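**Thread: Can any of them do a bedroom yet?**

**drokcombe_dave**
Serious question for the shed. My sister reckons by September she'll have a machine that makes the bed, sorts the kids' stuff and folds the washing. I reckon she'll have a machine that stands in the hallway and has to be dusted. She's already put 300 dollars down on a waiting list. Who's right?

**qistina_h**
Depends what you call a bedroom. Flat floor, nothing on it, door open -- my Tuvach vacuum does that beautifully. Put one sock down and it rings me at work.

**lathe_and_let_lathe**
We had a Flanholm arm at the shop for 12 months. Picks the same bracket out of the same tray all day and never whinges. Then somebody bought brackets in a different colour and we all got to know the service line.

**niilo_eskola**
You're all being a bit harsh. Floors and brackets are last decade's argument. The interesting stuff is small objects on soft surfaces, and the hands are better than you think. A two-finger gripper with ribbed pads will hold a clear plastic box of beads upright without any drama.
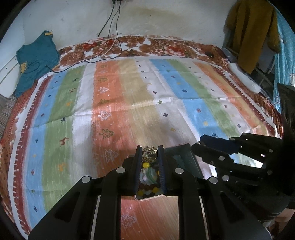

**▸ Re: Small objects, soft surfaces** *(split from main thread by moderator)*

**drokcombe_dave**
Righto, that's a tidy hold, I'll give you that. Gold wire curly thing sitting on top and all. But those are hand-held grippers, Niilo. The clever part is whoever's got hold of the other end.

**niilo_eskola**
Yes, and that's my point. If a person can do the job through two stiff fingers, the fingers aren't the problem. What's missing is the judgement. That's software, and software moves quickly.

**lathe_and_let_lathe**
Software moves quickly until it meets a doona.

**qistina_h**
I'm with Niilo on the hands and Dave on everything else. Look at what else is on that bed. Creased sheet with stripes and Christmas trees down the middle, cables running across the border, a T-shirt in the corner with a cord over it. I'd want to know which of those it thinks is rubbish before I left it alone.

**niilo_eskola**
It asks. You tell it once.

**qistina_h**
I have told my husband about 100 times.

**drokcombe_dave**
What about when the lid comes off and there's beads from here to the skirting board?

**niilo_eskola**
Then you've got the Tuvach.

**qistina_h**
The Tuvach would eat four and ring me at work.

**teoh_fan_985**
Been lurking. The Teoh demo at our library had an arm putting blocks in a tub. Took most of my lunch, but it got them all in, and it went back for one it dropped. I was more impressed by that than I expected. Still wouldn't pay for one.

**lathe_and_let_lathe**
Going back for the dropped one puts it ahead of our apprentice.

**drokcombe_dave**
So that's one for the machines, two against and one who wants it free. I'll tell my sister to ask about her deposit.

**niilo_eskola**
Tell her to hold on to her spot. I'll buy it off her.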